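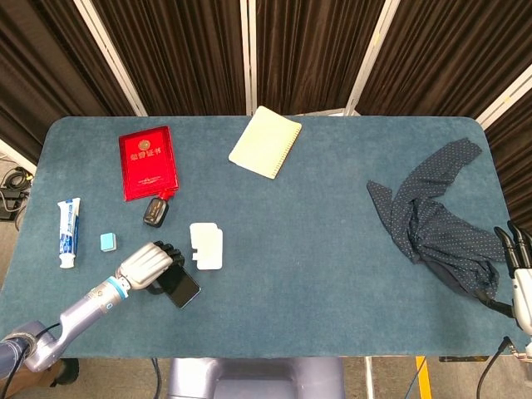

A pale yellow spiral notebook, near the back edge of the table.

The Long Life of the Paper Notebook

Eusebio Valderrama has filled 300 notebooks, and he can find almost anything in them. Ask him what the tomatoes were doing the year his daughter was born and he will go to the shelf in the hall, run a finger along the spines, and come back reading aloud. "Cracked skins, too much rain," he told me, delighted, as if the news had just come in.

I drove out to Nuddale in May to meet people like Valderrama, who write things down by hand every day and have done it for decades. I came home with ink on my sleeve and four new notebooks of my own, so take everything that follows as the report of a convert!

Nuddale has 3,000 residents and, wonderfully, a shop that sells hardly anything but paper. Socorro Quispe opened Montoya on the main street after years of binding ledgers for the Fevico mill, and she kept the old sewing frame, the bone folders and a guillotine so heavy that the floor had to be braced under it. She let me fold a section (eight sheets, nested, creased hard) and then quietly folded it again, properly, while we talked.

Her customers have strong opinions. Birdwatchers want stiff covers they can lean on. Cooks like wire, so the book lies flat beside the stove, and left-handed writers complain about wire until she turns the pad around and binds it at the top. Surveyors still ask for the narrow green grid that Fevico stopped making, and Quispe rules it herself on a pen machine that clatters like a sewing room. Hearing that thing run is worth the drive.

What I loved most was how ordinary the writing is. Valderrama's pages hold frost dates, bus fares, the price of a roof, a recipe for quince paste with "less sugar" underlined twice. One book is given over entirely to a walk he took along the old Wirico canal, 1,048 paces from the lock to the bridge, with a note on every boat he passed. He never meant for any of it to be read. His granddaughter is reading it anyway, a volume a month, and leaving her own remarks in pencil.

He does own a phone, and he likes it fine for the weather. But he showed me a page where the pen had slowed down and the letters had grown large and careful, the night his brother called from the hospital, and we both looked at it for a while.

Quispe closes at six. On my way out she was cutting covers for the next batch, dark green cloth this time, and Valderrama had already asked her to put two aside.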